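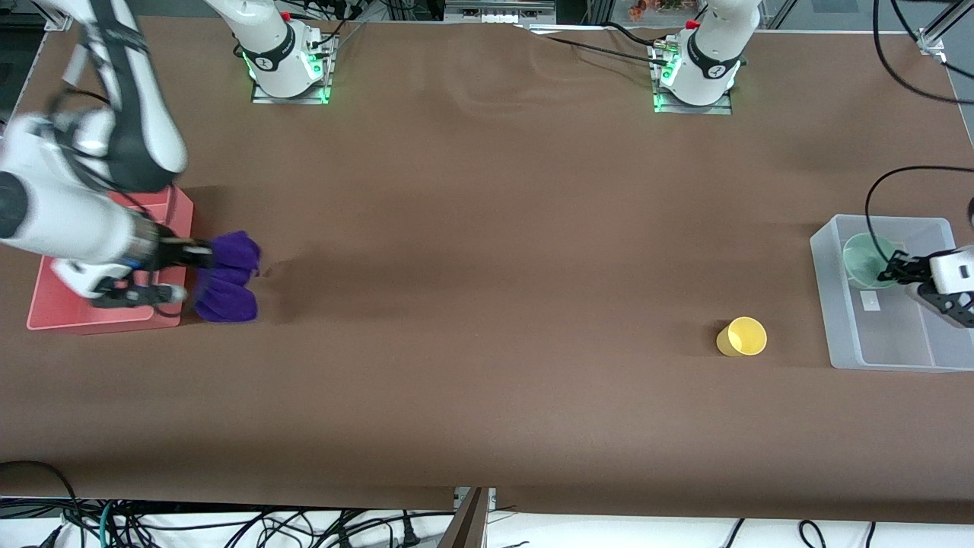 A purple cloth and a pink tray on the long table.

How to Score a Stock Car Race at Home with Pencil and Paper

My favorite way to watch a race is with a clipboard on my knees. I started keeping my own lap chart years ago, back when the radio broadcast was all we could get out at the lake, and I never really stopped, even now that the TV puts a running order down the side of the screen for the whole afternoon. You see so much more when you write it down! A driver who creeps from 27th to ninth without one mention from the booth will jump right off your page.

It looks complicated the first time, and I promise it isn't. If you can keep score at a ball game, you can do this.

What you'll need

A clipboard, or anything stiff. A stack of plain lined paper turned sideways. Two pencils (the second one is for when the first one rolls under the couch during a restart). A colored pencil for cautions; mine is orange, but suit yourself. And a printed entry list with car numbers and drivers, which most tracks put up on race morning. I like to tape mine to the back of the clipboard so I can flip it over when I forget who's in the 95.

Step 1: Set up the sheet before the prerace show

Write the track name at the top, then the race distance and the number of laps. Down the left side, number the lines 1 through 21. I know the field is bigger than that, but trying to chart every last car is how people get frustrated and quit. If your favorite is running farther back, give that car its own line at the bottom and follow it there.

Across the top, mark your columns. For a short track I use one column every ten laps. For a long one, say a 600-miler, I go to every 20 laps, or I'd run out of paper before sunset.

Step 2: Fill in the start

Your first column is the starting order, car numbers only. Never write names, they take far too long. Do this one in your neatest hand, as you'll be looking back at it all day. If a car drops to the rear before the green, put a small R beside its number and leave it in the spot where it qualified. Later on you'll be glad to know where it should have been.

Step 3: Take your first running order

When the leader crosses the line on your chosen lap, start writing from the top. Leader, second, third, and on down. If you're at the track, say the numbers out loud as they go by and have somebody else write. My sister-in-law and I did it this way for a whole summer at Frota, our little half-mile, and by the end of the season we could get a full column in a single lap without looking at each other.

At home, use the running order on the screen. It scrolls, and it will scroll away right when you need it, so write the top ten first and pick up the others on the next pass.

Missed a few? Leave the boxes blank and keep going. I have sheets with holes all over them and they still tell the story.

Step 4: Mark cautions and pit stops

When the yellow comes out, draw a line down the page with your colored pencil and jot the lap number at the top of it. Next to the line I write one or two words: "debris T2," "spin 14," "rain."

Pit stops go in as little letters beside the car number. P is a plain stop, 2 in a circle is two tires, F is fuel only, and X is a penalty. Green flag stops are the hard part. For ten or 15 laps the order is all mixed up, and a car that shows in the lead may simply not have stopped yet. Put a small dot next to anyone who still owes a stop and erase it once they've been in. That dot has saved me from more wrong guesses than anything else on the page.

Step 5: Draw the lines

Save this for a long caution or after the checkered flag. Pick three or four cars and connect their numbers from column to column, a different color for each if you have them. You'll see who faded on long runs, who gained on every restart, and who lost a whole day's work on one slow stop.

A few things I've learned

Keep your snacks on the other side of you. Use a fresh sheet for each stage and write the page number in the corner. If the race is stopped for rain, note the time and the lap, because you won't remember them two hours later.

And do hang on to the old sheets. Mine live in a three-ring binder, sorted by track, and when we go back to a place I pull last year's out and read it over breakfast. I had one from April open this morning and found a car that picked up 12 spots in the last stage. I'd forgotten all about it, and I'll be giving that one its own line next time.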